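From: Slamet Ismail
To: Sostham Families list
Date: 8 August 2026
Subject: Re: [sostham-families] Cemetery records, Millis side

Hi everybody,

What a week for the Millis side! I got the burial book for the old Kirnen cemetery on loan, the real one, and I've been reading it every night after supper. More on that under the pictures.
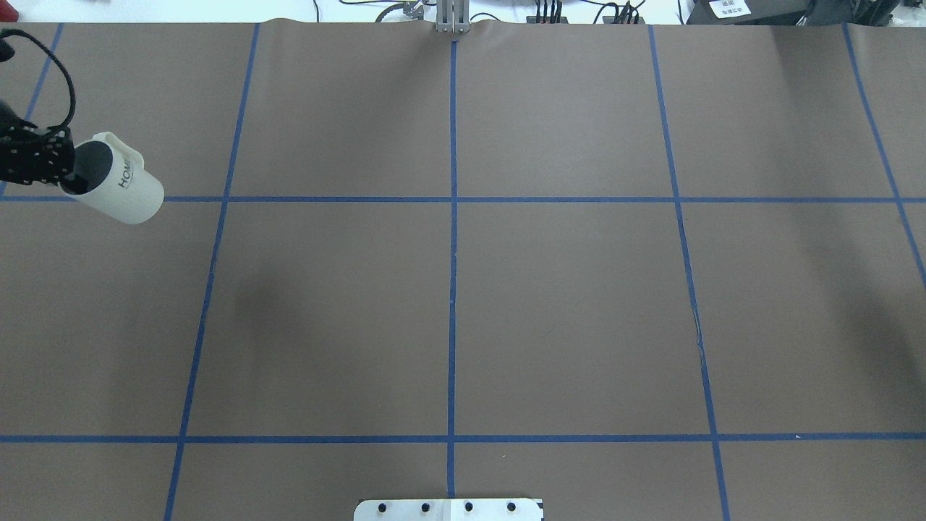
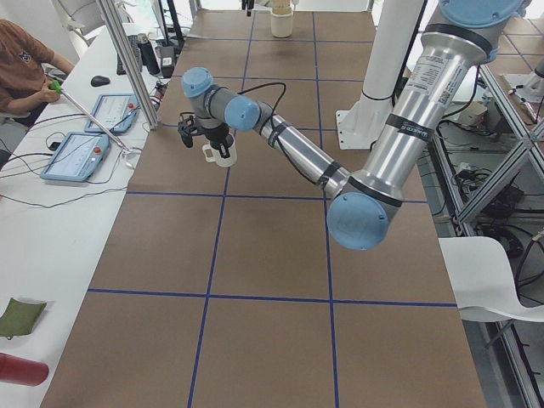
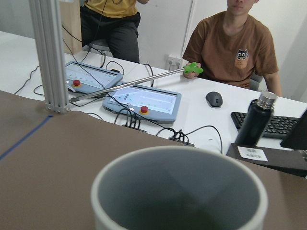
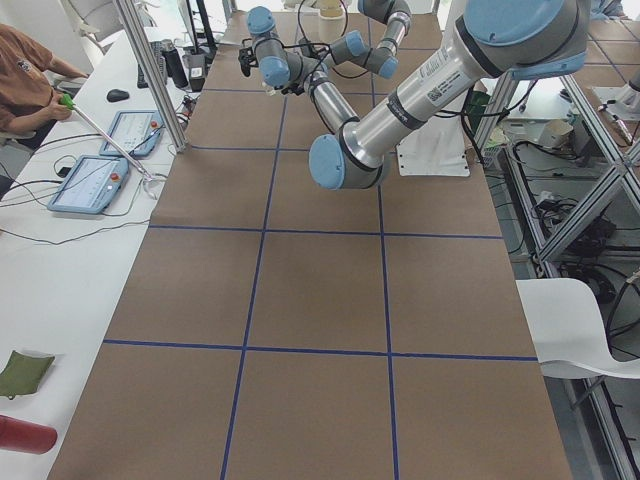
So, the book. It starts at the north gate and goes row by row, and the handwriting is lovely until row 13, when a new sexton took over and we all suffer. I've typed up 81 entries so far and two of them are Chins we had down as buried in Sostham!

On the earlier question:

> Does anybody know if Aunt Hettie Millis had a stone? My mother
> always said she was next to the baby, but I walked the whole east
> side last fall and came home with nothing but burrs. The funeral
> card only says "services at the home, burial at Kirnen."

She's in there! Plot 999, with "infant son" written on the same line in the same ink. Your mother had it right. The trouble is that 999 is on the west side, past the pump, so you were a good walk away from her. The stone column is blank for both of them, which could mean there never was a stone, or could mean the sexton didn't bother. He skipped that column a lot.

I'd love to go look in September when the grass is down. If anyone wants to come, bring a soft brush and plain water, and please no shaving cream or bleach on the stones. The older ones are flaking badly.

Also still hunting for:
- the funeral card for Orrin Chin (front and back, if you have it)
- anybody's notes from the flood year burials
- the name of the minister who signs only "Rev. T."

Send scans straight to me, the list strips attachments over a certain size. I'm so happy about this book.

Slamet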